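Astach Countertop Water Boiler, 4 Liter

Model 977. Ships in one carton with cord, drip tray and printed manual.

Most product pages for water boilers promise perfect tea. We sell the things and we don't know what that means. What a boiler can do is heat water, hold it near the number on the dial and pour it without scalding your hand. The Astach does those three jobs well enough that we kept it in stock after dropping two others. It has faults, and they're listed further down.

Who should buy one

Offices, waiting rooms, church halls, bed and breakfasts. Places where people want a hot drink at odd hours and don't want to stand over a kettle. If you live alone and drink two cups a day, buy a kettle. You'll save money and counter space, and the water will be fresher.

We get asked whether the 4 liter tank is big enough for an office. It depends on the office. A full tank fills sixteen 250 ml mugs on paper, but the pump stops before the tank is truly dry, so plan on fewer. If you have a rush at 10 a.m. and everyone comes at once, you'll be refilling and waiting. Look at the Otelden urn instead. It's ugly and loud, and it holds more.

Temperature settings

The dial offers four settings, marked in Fahrenheit: 208, 195, 175 and 140. The maker calls the 175 setting "green tea mode," which is a fancy name for 175 degrees. We put a probe thermometer in the cup and found the water landed a few degrees under the setting every time, more if the mug was cold. Any boiler will do this. Pour a little hot water in the mug first, dump it, then pour again.

Be wary of anyone who says black tea needs a boiler like this one. A rolling boil from a plain kettle is hotter than the top setting here. The Astach wins on convenience, and on green tea, where boiling water does make a bitter cup.

Setting up a tea station

Leave a hand's width behind the unit for steam, and don't park it under a wall cabinet you care about. Keep mugs on the side where the spout is easiest to reach. Tea goes off to one side, away from the steam, in something with a lid. A divided box keeps the flavors from ending up in one heap, and people pick faster when they can see what there is. Don't let anyone sell you a "humidity control" tea chest. Wrapped sachets in a dry room keep fine.

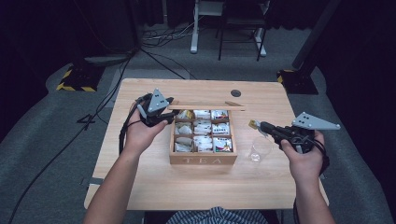
Power and running cost

Rated 500 watts while heating. That's low for a boiler, and it shows: a cold tank takes a long time to come up. Fill it before you leave for the night and set the timer, or accept that the first person in will be annoyed. The box says "energy saving," but we'd want to see that compared with something. The walls are insulated, so the outside stays warm to the touch and no worse. Leaving it on all weekend for an empty room still wastes power.

Descaling

If your water is hard, plan on doing this monthly. The Barasa packets sold alongside this boiler work. So does plain citric acid from the grocery store, and it costs less. We carry the packets since people ask for them. Rinse twice afterward — three times if you can still taste it.

The Clunari filter cartridge fits the fill opening and is rated by its maker for 400 refills. We haven't run one that long and can't vouch for the figure.

What we don't like

The lid has to come fully off for cleaning and the catch feels flimsy. The keep-warm light is bright enough to bother you in a bedroom. The cord is short. And the beep when it reaches temperature can't be turned off, whatever the older manual says.

Warranty and returns

One year on parts, none on scale damage. Unused units can come back within 30 days in the original carton. Used ones only if faulty — we do test them.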